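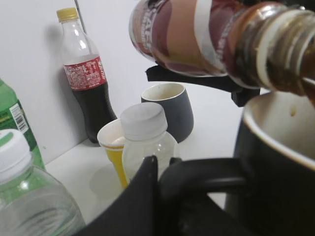

Gus Haddad tells me I'm on the wrong side of the parking question, and that if I had ever tried to find a spot on Tomon Street at noon I'd be begging the city to charge me for it.

I have tried to find a spot on Tomon Street at noon. I found one, in front of the shoe repair place, and there was another one behind it. I will grant Gus that it was raining.

For those who skipped the March meeting of the Fetley City Council, which to judge by the chairs was most of you, the council voted to put paid parking on both sides of Tomon Street and in the city lot behind the library. There will be no meters. Meters are ugly and take quarters. You will pay through a phone app called Bandik, which also wants to know your license plate, your email address and whether it may send you offers. I don't know what sort of offers a parking app sends. More parking, I suppose.

The case for all this rests on a study. The city hired Ugwu, a consulting firm, to look at downtown parking, and Ugwu looked at it and reported that it was under stress. I read the whole report, appendix included, on a Sunday-best sort of evening when I could have been doing something else. It says the Tomon Street spaces are full at peak times. You have to go to the appendix to learn that the peak times were measured during the week of the street fair, when half of Tomon Street was closed to cars and the other half had a funnel cake trailer on it.

I'd be under stress too.

The council had that appendix. One member even brought it up, and was told that the consultants had "adjusted for the event." Adjusted how? The answer was that the method was described in the report. It's not. I looked again after I got home.

Now, I am not one of those people who believe parking is a birthright. Pavement costs money. The library lot has a hole in it that I steer around by memory, and somebody has to pay to fill it. If the council had stood up and said that the street fund is short and drivers ought to chip in, I would have grumbled and voted for the lot of them again. A town can have that argument like grown-ups. What we got was a story about turnover and vibrancy, and a slide with a bicycle on it.

Then there's the split. Bandik keeps a service fee on every transaction, and the city gets what's left after enforcement, signs and the cost of the enforcement vehicle. By the finance office's own estimate, what's left in the first year comes to $1,531. I asked whether that figure was in thousands. It was not. That is the city's whole take for making my neighbor, who doesn't own a smartphone and doesn't want one, park three blocks away to return her library books.

She can call a phone number instead, the council says. She did, as a test. She was on hold for 21 minutes, in which time she could have read a fair amount of the book.

Gus says I'm being sentimental about a curb. He runs a business on that street and I don't, and he says the spaces out front get taken by eight in the morning by people who work nearby and stay until five. I believe him. He also admits, if you press him, that one of those people works for him. There's an old fix for that, and it's called a two-hour sign and a person with a piece of chalk. We had both until the last budget, when the chalk position was cut to save money.

I counted the public comments at the March meeting, having nothing else to do while waiting for mine. There were 17 against and three for, and one of the three thought we were discussing the dog park. The vote was unanimous anyway. The mayor thanked us for our passion, a word I've learned to dread.

The contract still has to come back for a final reading before anybody signs it. The council could ask Ugwu to do its counting again in a week without funnel cake. It could bring back the two-hour limit and try it through the summer, for the price of some signs it already has in a shed. It could at least put in one box that takes coins -- ugly, yes, but it doesn't put you on hold.

I'll be there for the reading, and I've asked Gus to come and speak for the other side. He says he'd like to, but he's worried about where he'll park.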